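**Thread: Can they do the chores yet? (Annual whinge edition)**
Board: Home & Workshop > Automation

---

**tala_harb** wrote:

My brother-in-law has announced he won't be buying a new dishwasher, on the grounds that "the robots are nearly here." He has been washing up by hand since January on the strength of this. Before I let him near my kitchen with a brochure, can anyone who works near these things tell me where we're up to? I don't care about backflips. I care about the bench being cleared and the socks being paired.

---

**gukwood_geetha** wrote:

Depends what you call a chore. At the Gukwood shop we've had a machine feeding blanks into the planer for years and it's never once asked for a smoko. It also can't pick up a pencil. If your brother-in-law can get his dinner plates to arrive on a conveyor, all the same size and facing the same way, he's set.

---

**rawan.b** wrote:

I do days at Kiruvix, where tidying is most of what we work on, so I'll bite. The job at the moment is clearing a desk. Fruit goes in one basket, office supplies in the other. My niece mastered it at two, and she was eating the crayons at the time.

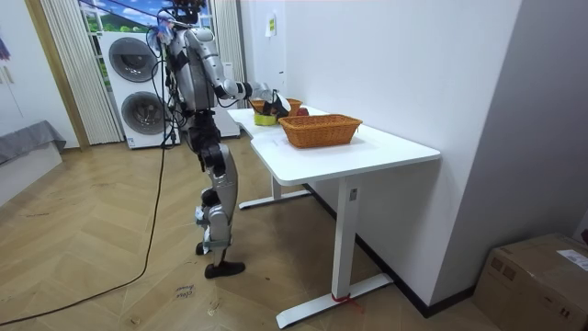

*Reaching for the far basket. Washer and dryer in the background, not yet troubled by progress.*

What I'd tell the brother-in-law is that reaching is the easy bit. Getting a hand over a basket is geometry. Closing it on something soft, carrying that something without bruising it, and letting go when you meant to let go: there's your working week.

---

**lama_h** wrote:

> My niece mastered it at two

This comparison drives me up the wall. Your niece came with a few hundred million years of development behind her and a full-time support staff. I think sorting a desk into two baskets is impressive and I'm happy to be the only one here who says so. Five years ago I was on a project at Chidiac where we spent a whole winter on a single mug. Same mug. I still have it, and I can't drink out of it.

---

**gukwood_geetha** wrote:

Lama, I'll grant you it's impressive. I'm impressed by the bloke who walks across Australia backwards too. I wouldn't hire him for deliveries.

My trouble with the humanoid shape in particular is that you pay for legs to stand at a desk. A desk doesn't go anywhere. Bolt an arm to it and spend the change on a cleaner.

---

**lama_h** wrote:

And when the desk is clear and you want the washing moved? Unbolt the arm? A house has a dozen jobs in a dozen spots, all built at people height. The legs are for the second job.

---

**gukwood_geetha** wrote:

Nobody's got to the second job.

---

**rawan.b** wrote:

You're both right and it's very annoying. Geetha's arm would beat ours at the desk every day of the week. It'd also be a piece of furniture with opinions.

Since Tala asked about actual work, the sorting looks like so from the business end:

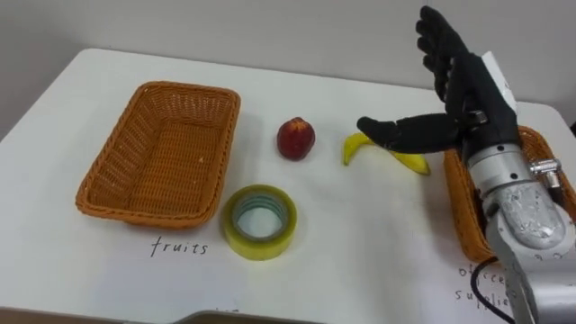 The thing outsiders underrate is how different the objects are from one another. A banana has a curve, and it wants to roll when you come at it from the wrong side. Small round fruit will leave the table if you breathe on it. A roll of packing tape is sturdy enough to squeeze as hard as you like, but lying flat it's low and wide and you need to decide whether you're grabbing the outside or hooking the middle. People make all those decisions while thinking about lunch. We have to put every one of them somewhere.

I keep a tally of my own attempts at the banana in a notebook, because I'm that sort of person. I'm up to 187. I no longer buy bananas.

---

**yara_haddad** wrote:

Long-time lurker, first post on this board. What does "done" mean in all this? I clean holiday units for a living, 69 of them in the complex, and tidying is hardly ever putting a known thing in a known basket. It's working out whether the half-full water bottle belongs to a guest or to the bin. It's the one earring. I had a fella ring up in tears over a receipt I'd chucked. No basket for that.

---

**rawan.b** wrote:

Yara, we've got two categories and they're written on the table. A receipt would finish us.

---

**tala_harb** wrote:

So if I've got this right, he should buy the dishwasher.

---

**gukwood_geetha** wrote:

He should buy the dishwasher. It IS a robot. It's got one job, no legs, and the Kuvach I put in cost me $1,000 on runout. Best colleague I've had.

---

**lama_h** wrote:

Who loads it, Geetha?

---

**gukwood_geetha** wrote:

My husband. Badly. I'd take the robot's attempt over his, I'll give you that one for free.

---

**tala_harb** wrote:

Rang him. He says he's seen a video and he'll wait. He's also asked if I've got any spare rubber gloves.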